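I got home from the Arkell Library open day on Sunday with glue on my sleeve and a tote bag I really didn't need (I have so many tote bags), and I've been telling everyone who will stand still how good it was, so now it's your turn!

Arkell is a small town and I'd only ever driven through it. The library reopened in February after a long spell of building work, and they invited anybody who runs children's programs to come and poke around. I left home at 7 with a thermos and got there way too early, so I sat in the car and read until Heidrun Hollenstein came out to unlock the doors. She runs the children's department and I had only known her by email. She talks fast, laughs a lot, and had me carrying chairs before I'd even found the restroom.

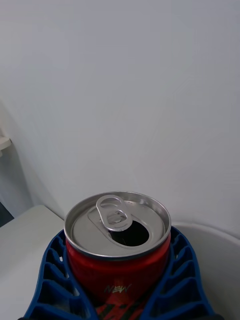

White walls and a little ledge, Arkell open day.

The first hour was a tour. The picture books now face out, on low shelves that a toddler can reach, and the chapter books have moved closer to the windows. There's a story corner with a rug and 332 donated puppets, all cataloged, and yes, you can check them out! I asked which one goes out the most and Heidrun said the badger, by a mile. I would have guessed the dragon.

Then came the craft demo, which was folded paper birds on strings. We had 25 grown-ups trying to follow directions written for second graders, and my bird came out looking like a boot. I'm still going to use it with my Saturday group, only with bigger paper and a lot less string. 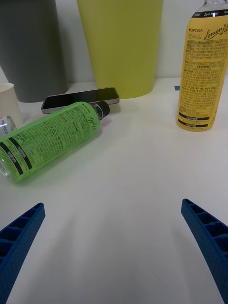 Can families from outside Arkell come to the craft mornings?
Anyone is welcome and you don't need a library card, but you do have to sign up at the desk or by phone, and each morning fills up fast.

After lunch (egg salad, very good rolls) a woman from the Plattner branch talked about their bilingual story hour. They read each page twice, once in each language, and let the kids shout out the repeated words. I was worried it would drag, but she did a whole book with us and I was shouting along with everyone else.

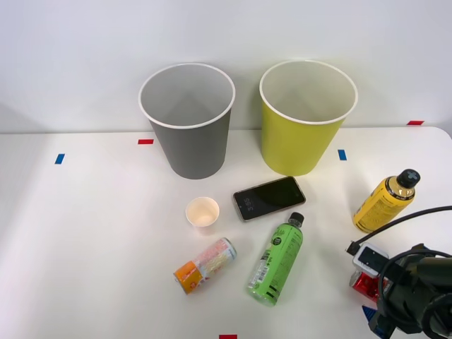
She also told us to stop at 5 songs, however much they beg, and I wrote that on my hand because my notebook was in the car. I usually do more like eight and then wonder why the last few are chaos.

I stayed to help stack the chairs and Heidrun gave me the bird pattern to take home. I'm going back in the spring with my lantern kit, if I can get the date to work with school pickup.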